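Grendovetti Puts a Kitchen in a Download, Dishes Not Included in the Chores

For release: December

Grendovetti today opened orders for Parkex, a simulated kitchen in which robot arms can practice household work without costing anyone a kettle. The package gives robotics teams a rendered counter, a cast of everyday objects and 400 ready-made tasks, most of them things a ten-year-old would try to get out of.

"Our first customer asked if the kitchen could be messier," said Bheki Baloyi, product lead at Grendovetti. "We have put that on the list for spring. My own kitchen is available as reference material."

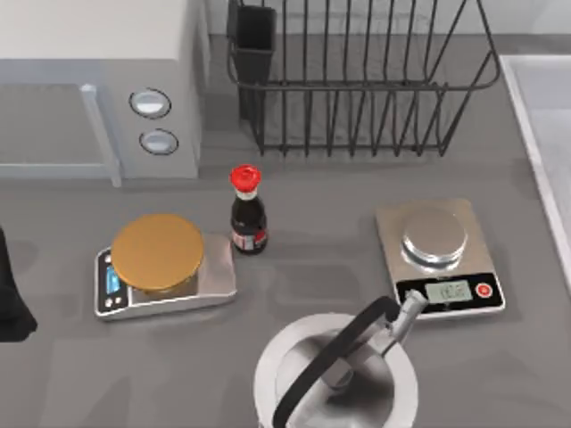
Kettle duty in Parkex: the gripper has the handle, with two digital scales and a bottle of soy sauce for company.

Metal objects got most of the development time. Handles, rims and shiny surfaces are where a camera-guided arm tends to lose its confidence, and Parkex lets users change the lighting between runs, glare included. A second view, set up close to the gripper, can be recorded alongside the wide one. Teams that want flattering light may select it, though the default settings do not.
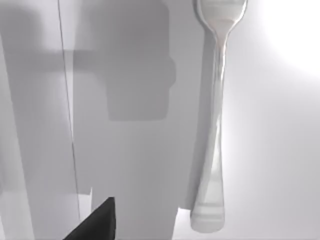
Farzana Bugti

Parkex runs on a single workstation and works with Collach, the company's existing task editor. Users can move objects, swap them out or write their own chores. Each license covers 2 workstations and includes 6 months of support, answered by the people who built the spoons.

"We spent a long time on the spoons," said Baloyi. "I would like that on the record."

Early access went to Kwofie, a small appliance-testing shop that ran 1000 practice attempts before its trial ended. It has asked for a longer trial and a bigger sink. The first request was granted.

Orders and trial requests go through the Grendovetti sales desk. Existing Collach customers can add Parkex from their account page.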